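August, late evening

Back from the second stretch of the river path, Cumach to Laledbridge. The guidebook gives it 14 miles and I believe it, because my left heel has gone soft again in the same spot as last year. I taped it at lunch, too late. Tomorrow I tape it before the sock goes on.

I left Cumach at twenty to seven. The bakery was shut so breakfast was the end of the cheese and two apples. The first part is flat and follows the old canal bank, with the river on the right behind willows. There was mist on the water until eight or so. I saw one heron and a man fishing who did not look up. After the lock the path leaves the bank and climbs through a hayfield, and the signs are poor. I went wrong at the second gate and lost half an hour in a farm lane before I turned around. 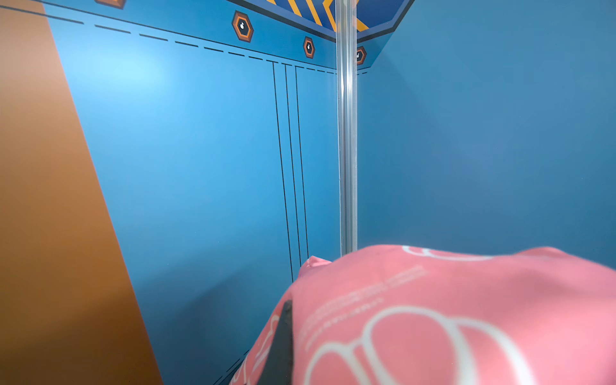
Hubert Gruber wrote back this evening that I should have stayed left at both gates, that the yellow marks were painted over when the fence was moved, and that he had told me this in the spring. He also thinks I carry too much water for a river walk. He may be right on the water. I drank less than half of it.

The climb to the top of Mikness is the only real hill on the stretch. The stone at the top says 1229 feet. It took me longer than I wanted and I stopped twice, once for my breath and once for a stone in my boot. The wind was strong up there and I put my jacket on to eat. Bread, an egg, the last of the plums. From the wall I could see the river going south in loops and the water tower at Laledbridge, which looked close and was not. A family came up from the other side with a small dog and asked me how far the parking lot was. I told them what I knew.

The way down is loose gravel and hard on the knees. I should have brought the poles. At the bottom there is a spring with a tin cup on a chain, and I refilled one bottle and poured the other over my head.

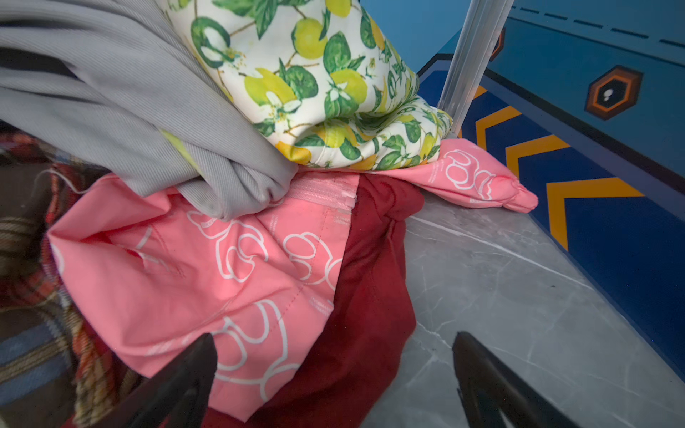
I need to get the pack weight down before the third stretch. It was 5 pounds over what I planned when I weighed it at home, and most of that is clothes I never wear. One shirt to walk in and one to sleep in is enough for August. My sister packs for a walk as if for a beach, all lemon prints and pink, and she is never the one with the sore shoulders, so maybe cotton is not the trouble. The rain pants can stay behind if the forecast holds. The second fleece stays behind whatever the forecast says. I will keep the big towel out too and take the thin one.

The last miles into Laledbridge are on the road. Trucks, no shoulder, and the sun right in my face. I counted my steps in sets of 200 to keep going and gave up near the sawmill. Got to the bridge at ten past four and sat on the steps until the bus came. Fare has gone up.

Soup and a bath. Heel washed and left open to the air. Zarmeena Rizvi wants to come along for the third stretch, Laledbridge to Auer, and asked me to pass on her own notes from when she did it, so I am copying them in here.
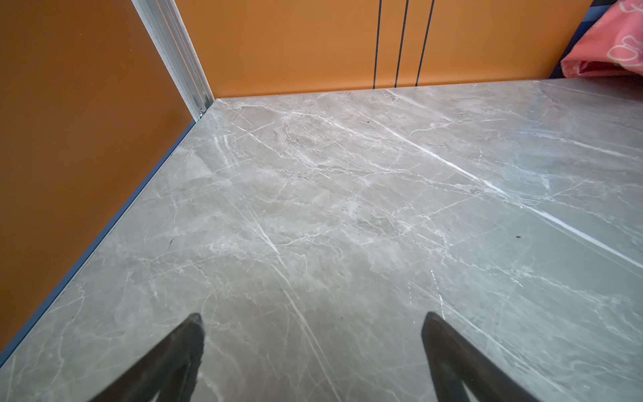

Zarmeena Rizvi
Laledbridge to Auer, walking notes

Start from the east end of the bridge. The west bank path is closed below the weir. Long shady section first, muddy after rain. No store until the crossroads, and that one closes at noon. Fill up at the church faucet. After the crossroads keep the river in sight the whole way. The footbridge has a missing board near the far side. Last bus out of Auer leaves at six.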